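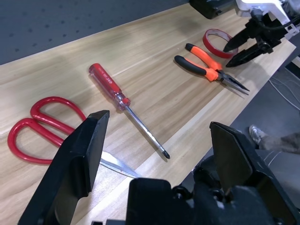 Sat 25 October

Rain until mid-afternoon, so the gutter waits another week. Used the time to sort out the hand tools, which have been spread over three rooms since the bathroom job.

Brought everything to the oak table and went through it in batches. Red-handled scissors first. They cut tape and card without trouble but fold thin plastic film between the blades about halfway along. Tightened the pivot a quarter turn and tried again on a freezer bag. Better near the pivot, still poor near the tip. The tip is probably a sharpening matter. Cleaned the old adhesive off both blades with white spirit and a rag, then one drop of sewing machine oil, opened and closed until it stopped coming out black.

Screwdriver, the one with the clear red handle. The tip has rounded slightly on one flank. It still drives, but it rides up out of the screw under load, and that accounts for the two ruined heads on the towel rail. Dressed it with a fine file, four light strokes to the bad flank, then checked it in a new screw from the tin. Sits better. I will keep it for light work and buy another for the rest. The Wollix catalog has a set with a 5 mm shaft that looks right, though I would sooner hold one before paying for it.

Needle-nose pliers, orange and black grips. Jaws close true at the tip. Held up to the window with a strip of paper in them: grips the paper at the point, lets go of it further back, as it should. The joint was stiff. Two drops of oil, worked through, wiped, two more. The lower grip turns a little on the handle when squeezed hard. I could pull it off, degrease the steel and refit it with contact adhesive, but it has been like that for years and I have stopped noticing. Left alone.

Red tape. The roll is the last of the Pletusham order and the end had stuck down again. Lifted it with a fingernail and folded the end under. Used it to mark the things that go in the kitchen drawer so that they come back there: one turn of tape around each shaft or handle, overlapped by a finger's width. Tape does not hold on an oily surface. Had to clean the small adjustable wrench twice before it would take.

The drawer itself is the difficulty. Inside depth is enough for the pliers lying flat, but the old divider runs the wrong way and anything long ends up diagonal with everything else on top of it. Took the divider out. It had been glued at one end only and came away with a putty knife. Sanded the glue line with 120 and then wiped it down. Plan is two new strips running front to back, giving one narrow lane for screwdrivers, a wide one for pliers and wrenches, and a middle one for scissors, tape and pencil. Strips to be 400 mm long and 16 mm thick, from the offcut behind the boiler. Measured the offcut. It is long enough for both with a little over for the saw cut, provided I start from the square end.

Did not cut them today. The light was going and I prefer to mark out in daylight.

Yogesh Chaudhary rang at lunch about the Videck drill. He has finished with it and will bring it back early in November, along with the box of masonry bits. One of the bits overheated in his lintel and he wants to replace it. Told him not to bother, they were cheap ones, but to say which size so I can write it on the list. He also asked whether the steam from the kettle was still lifting the paper by the kitchen window. It is. Another job, after the gutter.

Went out to Intarasuk before they closed, for panel pins and a small tin of contact adhesive. They had pins only in boxes of 20, a silly quantity, so I took two boxes. No adhesive in the small size. Did not want the large one, it skins over in the can before I get to the end of it.

Duplicates put aside: second tape measure (blade kinked near the start, reads long), the spare scissors with the cracked loop, a putty knife with no edge left. The tape measure goes in the bin. Nothing worse than a measure that is nearly right. The knife can be reground and the spare scissors can live with the garden twine.

Table wiped with a damp cloth, then dry. There is one faint ring of oil in the grain where I set the can down. Put talc on it and left it overnight under a saucer.

To do: cut strips, glue and pin, buy screwdriver, gutter if dry.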